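Casa e Cozinha › Mesa posta › Testámos
Tempo de leitura: 3 minutos

Individuais redondos Clastico: dois invernos de uso

Comprei estes individuais em fevereiro do ano passado, numa loja pequena que se chama Pritport, e paguei 23 euros pelo conjunto de quatro. Peço desculpa antecipadamente pelo meu português escrito. Vivo em Setúbal há bastante tempo, mas o vocabulário de têxteis ainda me dá trabalho, e algumas palavras tive de perguntar à vizinha.

Procurava uma coisa simples. A nossa mesa da cozinha é de madeira clara e marca-se com facilidade, e os individuais de plástico que tínhamos antes, da Derkel, ficaram com as bordas levantadas depois do primeiro verão. Queria um modelo entrançado, redondo, que se pudesse limpar com um pano e que não escorregasse quando o meu filho puxa o prato para si.

O Clastico vem em três cores: areia, cinzento e um azul muito escuro, que no catálogo parece preto. Escolhi o azul. À luz do dia vê-se bem que é azul, à noite nem tanto. O diâmetro chega para um prato raso e um copo pequeno, mas os talheres ficam metade fora, e quem gosta da mesa bem alinhada vai ficar aborrecido com isso. A minha amiga Deirdre Ní Chonaill devolveu os dela por este motivo e comprou os retangulares.
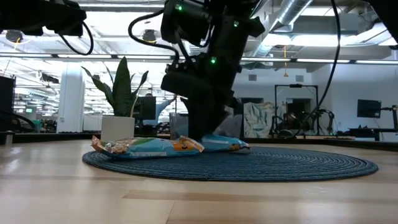
Quanto à limpeza, tenho opinião dividida. O molho de tomate sai com água morna e uma gota de detergente, desde que seja no mesmo dia. As migalhas são outra história. Entram entre as fibras e não saem com o pano, é preciso virar o individual e bater com a mão por baixo, de preferência na varanda. Com pão torrado é pior do que com bolachas. Experimentei também o aspirador pequeno e funcionou, mas parece-me exagero aspirar a mesa todos os dias.

O folheto diz que não se deve pôr na máquina de lavar loiça. Eu pus um, por engano, e saiu um pouco ondulado. Deixei-o debaixo de dois dicionários durante a noite e recuperou quase toda a forma. Ainda hoje sei qual é, porque o copo fica ligeiramente inclinado quando está perto da borda.

Em relação ao calor, o fabricante não promete nada e eu também não prometo. Uso-os com pratos de sopa, nunca com tachos. Para os tachos temos uma base de cortiça antiga, da Lenihan, que é feia e muito boa.

A costura exterior é o ponto fraco. Em dois dos quatro individuais soltou-se um fio depois de alguns meses. Cortei-o rente com a tesoura das unhas e não se desfez mais, mas por este preço esperava um acabamento melhor. Escrevi para a loja e respondeu-me o senhor Ultan McGrath, muito educado, que me ofereceu um vale de 2 euros. Aceitei.

Na mesma loja há agora um conjunto mais barato, por 19 euros, com uma trama mais aberta. Vi-o ao vivo e não o recomendo a quem tem crianças, pois as migalhas devem passar diretamente para a mesa.

Pontos a favor: a cor, não escorregam, secam depressa.
Pontos contra: as migalhas, a costura, o tamanho para os talheres.

Compraria outra vez, mas só três, que somos três em casa e o quarto está sempre na gaveta.

Yichen Yan
10/09/2019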